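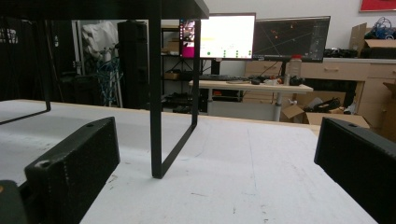
The Grarnitley meditation center in Cikville will reopen its main hall to the public on Friday, after a winter spent replacing the roof. Evening sittings start at 7 and are free. Anyone who can't sit on the floor may bring a low seat from home, and a small black metal one with thin legs and a flat top, like the stool or small table standing on the white tabletop, is allowed on the mats if its feet are padded.

The hall holds up to 300 people. Silent practice takes up the first part of each evening, followed by a reading from the Mendonça letters, a collection of spiritual advice kept at the center.

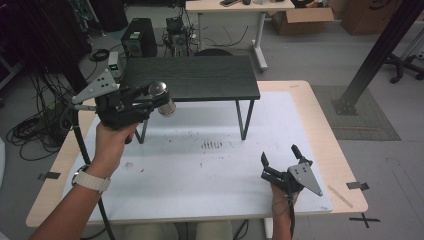 Members raised $2,453 for new cushions through a bake sale and a night of devotional singing in Daltasby. Another $900 came from a bequest. 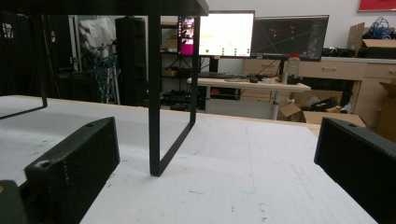 The library upstairs stays closed until June. Books borrowed before the work began can be returned at the front desk before any sitting.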